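Learning to Place Parts from the Wrist: Our Spring Project Report
Ruddock Robotics Lab, Wirnstead College
May 26, 2022

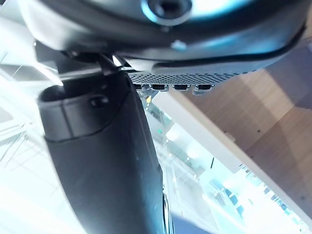
Figure 1. Wrist camera view: underside of the gripper housing with one black finger at left, a wooden surface at right, and bright windows behind.

When we started planning this project back in October, we thought the hard part would be the learning method. We had read a good deal about teaching a robot by example and were very excited to try it! Most of our spring, though, went into the camera view, and we have grown rather fond of the problem.

Our question was a simple one. Can an arm learn to set a part down on a work surface using only the small camera at its wrist, or does it need a second camera looking on from the side? We called our training program Prisico, and we gathered 1,098 demonstrations for it over 7 weeks, with the two of us taking turns guiding the arm by hand.

As Figure 1 shows, the gripper itself takes up a lot of the picture, and the window side is washed out nearly to white. Our first model did poorly whenever the glare was strong. We tried 3 fixes: masking out the housing, varying the brightness of the training pictures, and locking the exposure (this last one took us a whole weekend to get right, mostly because we kept changing the wrong setting). Varying the brightness helped the most. Masking made hardly any difference, which surprised us both, and we would still like to understand why.

With that change in place, the wrist camera alone did almost as well as both cameras together on the larger parts. On the smallest ones the side camera was still clearly better, so we have kept it in the setup for now. Our code and notes are in the Prirnosance folder on the lab drive, along with the settings for every run, including the bad ones.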